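Orkdale Window Shade Project: progress report to Haworth

Hello again! I know the last one of these ran long, so I'll try to keep to what has changed, what we've spent and what I'd like you to say yes to. (I make no promises about the length.)

The big news is that the measuring is done. All of it! We have sizes for 161 windows in the Orkdale buildings, every one written on its own card with the unit, the room, the width at three heights, the drop on both sides and whether the shade goes inside the frame or outside. I was hoping to be finished by the end of fall and we just squeaked in. The old sash windows took far longer than the newer ones, mostly on account of the frames being so far out of square. I had one kitchen window where the left side was a good half inch longer than the right, and I measured it over and over before I believed my own tape.

We're going with an inside mount wherever there's enough depth for it. It looks neater, it keeps the sill free for plants, and the fabric sits closer to the glass, so less cold air slides around the sides. Where the frame is too shallow we're mounting on the wall above and letting the shade run past the opening on each side. Those shades use more fabric, and I'll come back to that under the money.
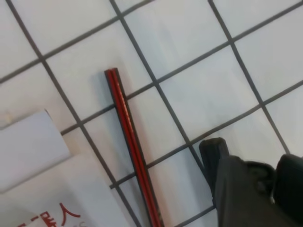
Haworth has already asked, on reading a draft of the paragraphs up to this point, whether the outside mounts will leave a gap at the top where the heat gets out, and whether a simple valance would fix it.

Yes, there'll be a gap, and yes, a valance would help! I tried one on the test window in the hallway, just a straight piece of the same fabric stapled over a board, and the difference in the draft was something I could feel with my hand. I haven't priced it for every outside mount yet. My hunch is that we can cut most of the valances from the side strips we'd otherwise be throwing away, but I'd like to lay out the real pieces before I put that in writing.

Fabric

We settled on the Skustska lining in the end, the heavier of the two you saw on the swatch ring. The lighter one folded up beautifully but you could see the streetlight straight through it, and the tenants who tried both at home were very clear about which one they wanted in a bedroom. The face fabric is a plain oatmeal weave. I did push for a green, and I was outvoted, and I'm at peace with it.

One thing I got wrong: I ordered the first bolt without asking about shrinkage. I washed a test piece at home the way a tenant would, warm water and a tumble, and it came out noticeably shorter one way and hardly changed the other. So now every length gets washed before it's cut. That adds a day to each batch and a lot of ironing. The care label we're sewing in will say cool wash, hang to dry, and I'm putting the same thing on the sheet that goes home with each shade.

Hardware

The lift kits are the Trinine cordless ones. They cost more than a corded kit and I still think they're the right call, with so many small kids in the buildings. They go up smoothly, they stay where you put them, and the brackets fit the old wood frames without splitting them as long as you drill a pilot hole first. (We learned about pilot holes on the test window. It has been filled and painted and looks fine.)

My one complaint is the bottom rail. It comes in set lengths and has to be sawed down for almost every window we have, and the end caps only go on if the cut is dead straight. A miter box solved it. I should have bought one on the first day.
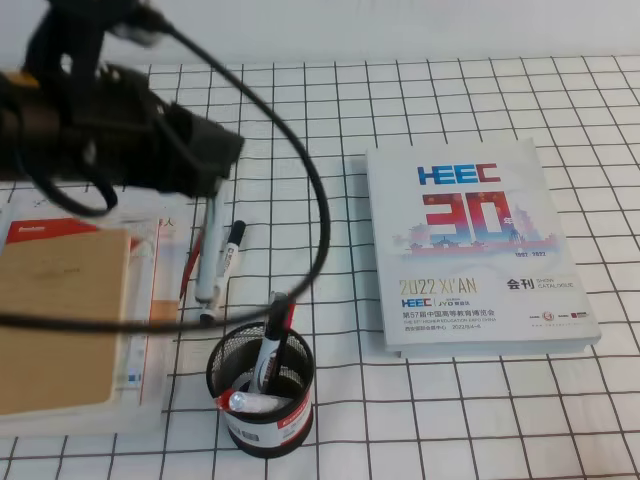
What we've spent

So far the project has used $3,609 of the grant. Fabric and lining make up the largest share, then the lift kits, then thread, rings, staples, labels and the miter box. I've attached the receipts in the order they were paid. There's one small one from the hardware store that got rained on, and the total is hard to read, so I put the bank line next to it.

The outside mounts are where I'm watching the numbers. They take more fabric per window than I allowed for in the original plan, and the washing means we lose a little off every length. I'd like permission to move up to $500 from the delivery line over to fabric. We aren't going to need a van after all. Everything rolls up, fits in the back of a regular car, and the buildings are close together.

What I'd ask you to decide

Can I make that move from delivery to fabric?

Are you happy for us to add valances to the outside mounts, as long as they come out of leftover fabric?

Would you like to see a finished shade before we start putting them up? I can bring one over, or mail it if you'd prefer not to have visitors right now.

A short answer to each is plenty. The first one is the one that holds us up, with the next fabric order waiting on it.

How a batch goes together
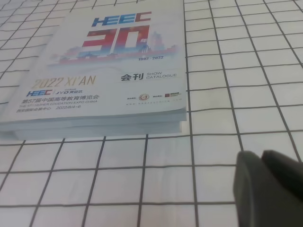
Written by the project coordinator, Orkdale
19 December 2020

You asked for something on the making itself that you could pass around at your end, so I've put it on its own page.

We work in batches by building. The washed fabric gets pressed and squared up first, and I'm fussy about this part, as a crooked start shows up in every fold. The side hems go in next, then the lining is pinned face down and caught along the hem by hand. It's slow, but a machine stitch shows from the front and pulls when the sun hits it.

After that we mark the ring rows. The folds have to land evenly, so we work up from the bottom rail and let any odd inch fall at the very top, where it's hidden behind the board. Rings go on with doubled thread. Then comes the board itself, covered, stapled and labeled with the card number, and the whole shade is hung on the test rack and run up and down until I'm sure it stacks straight.

With everybody sewing at their own tables this winter, I drop off kits in a bag with the card pinned to the front and pick them up finished. It works better than I expected! The only mix-up so far was two cards swapped between neighbors, and we caught it on the rack.

We'll have 90 shades ready to hang before the cold lets up, with the rest following in March. Bedrooms go first in every unit, then living rooms, then kitchens. Bathrooms are last, and I still need to find a lining for those that won't mind the steam.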